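# How Sorting Works

Think about the last time you had to put a lot of things in order. Maybe it was a stack of trading cards, a drawer of crayons, or the books on your shelf. You had a mess at the start and you wanted to be able to find things at the end. That job is called sorting.
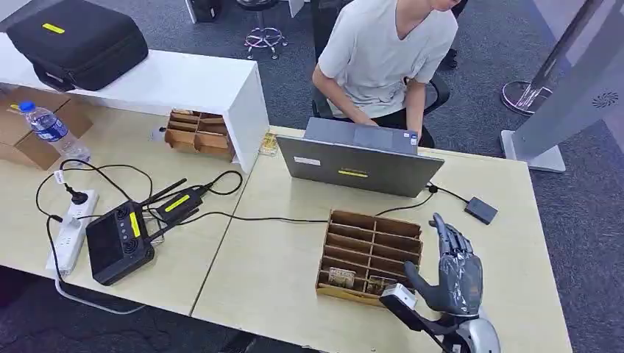 People sort things all day long. The post office sorts letters by address. A grocery store sorts food into aisles. Your teacher may sort papers by last name before handing them back. A computer sorts too, every time it shows you a list of songs from A to Z.

## First, pick a rule

Before you can sort anything, you need a rule. The rule tells you where each thing goes.

Suppose you have a pile of buttons. You could sort them by color. You could sort them by size, or by how many holes they have. Each rule gives you different groups, even though the buttons are the same. A big red button with four holes could end up in the red group, the big group, or the four-hole group.

A good rule is one that two people would follow in the same way. "Put the nice ones here" is a hard rule to follow, because you and your friend may not agree on which ones are nice. "Put the ones with four holes here" is much easier.

Some things don't fit the rule. What do you do with a button that is half red and half blue? You can make a new group for buttons with more than one color, or you can decide that the biggest patch of color wins. Either way is fine, but you have to do it the same way each time.

## Groups and orders

There are two kinds of sorting, and they are a little different.

The first kind is putting things into groups. Socks go in one drawer and shirts go in another. It doesn't matter which sock is on top.

The second kind is putting things into order. Numbers go from smallest to biggest. Words go from A to Z. Now it matters what comes first and what comes next.

Many places use both. In the library in Ormsby, the books are first put into groups, such as animals, sports, and made-up stories. Then the stories are put in order by the author's last name. If you want a book by Anežka Sokol, you go to the stories and then look under S. You don't have to look at the sports books at all.

## Three ways to put cards in order

Let's say you have cards with numbers on them, all mixed up. Here are three ways to put them in order.

**Find the smallest.** Look through all the cards and find the smallest number. Put it down on your left. Look through the rest, find the smallest one again, and put it next to the first. Keep going until you run out of cards. This is easy to remember, but you have to look through the pile many times.

**Slide it in.** Pick up one card and hold it. Pick up a second card and put it on the correct side of the first. Each time you take a new card, slide it into the right spot in your hand. Lots of people do this in card games without thinking about it.

**Split and join.** Cut the pile into 2 smaller piles. Sort each small pile. Then look at the top card of each pile, take the smaller one, and put it down. Look at the two top cards again and take the smaller one. When both piles are gone, all the cards are in order. With a big pile, this is usually a lot faster than finding the smallest each time.

## Why the size of the pile matters

If you have 5 cards, any of these ways will do. You'll be done before you can get bored.

With 60 cards, you will notice a difference. Finding the smallest card means looking at 60 cards the first time, then 59, then 58, and so on. If you add up all those looks, you get more than 1,800. Splitting and joining takes some 300 looks, and often fewer.

Computers sort lists with millions of things in them. A slow way of sorting could keep you waiting a very long time, so people who write programs think hard about which way to use.

## Try it

You will need paper, scissors, a pencil, and a clock or timer. A friend helps but you can do it alone.

1. Cut out 20 small pieces of paper.
2. Write a number from 1 to 20 on each one.
3. Mix them up well.
4. Start the timer and put them in order with "find the smallest."
5. Write down your time.
6. Mix them up again and do it with "slide it in," then with "split and join."

Do each one 4 times. Your first time with a new way will probably be slow, so look at your last time as well as your first. You can also try it with words. Which is harder for you, numbers or the alphabet?

## Words to know

**Sort:** to put things into groups or into order.

**Rule:** what you use to decide where each thing goes.

**Alphabetical order:** the order of the letters from A to Z.

**Algorithm** (AL-guh-rith-um): a set of steps for doing a job. "Find the smallest" is an algorithm, and so is a recipe for pancakes.

*Written by Janka Šimek. Activity tested by Matúš Danko's class at Lostcombe.*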